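We use cookies to remember your reading preferences. Accept | Manage settings

Tavley (novel series)

Tavley is a series of crime novels by the Canadian writer Ansel Kincaid, set in and near a fictional lake town of the same name. The books follow Nordin, a retired land surveyor who is drawn into local deaths through boundary disputes, old maps and unsettled estates. There are 20 novels in the main sequence, along with three short story collections.

Background

Kincaid began the first book, The Iron Pin, while working in a county records office. His first draft ran to 600 typed pages and was told by several narrators. His editor, Stavros Mujić, asked him to keep only Nordin's chapters and to move the discovery of the body from the middle of the book to the opening. Kincaid rewrote it over one winter, and the shorter version was published by Prolik, then a small press dealing mostly in regional history.

The first printing sold slowly. Sales picked up after the second novel, Fence Line, was taken up by library reading groups, and Prolik reissued both books in matching covers.
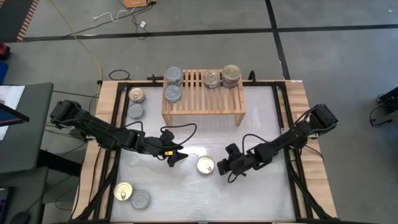
Stavros Mujić later said that the cuts had been harder on the author than either of them let on at the time, and that he still missed one of the lost narrators, a ferry pilot. The pilot returned as a minor character in the fifth novel, Low Water.

Style and setting

The novels are told in the first person and the past tense. Most take place over a few weeks, usually in September, when the summer cottages are being closed up. Nordin is 69 in the first book and does not age noticeably after it, a point Kincaid has declined to explain in interviews. Violence generally happens away from the page. Several of the plots turn on errors in written records, such as a misread deed or a wrongly dated letter.

The town's layout stays mostly the same from book to book, although the cemetery is on the east shore in The Iron Pin and on the west shore from Fence Line onward. Later printings left the first version unchanged.

Reception

Reviewers have praised the dialogue and the treatment of small-town quarrels, and have been less kind about the endings, which some found hurried. The middle novels are usually considered the strongest. The ninth, The Dry Well, is the longest in the series and the only one in which Nordin fails to name the killer.

Audio editions

Grornomico holds the audio rights and has released the novels in order of publication. The short stories have not been recorded.

Related articles
The Iron Pin
Fence Line
Low Water
Prolik (publisher)
List of fictional amateur detectives
Canadian crime fiction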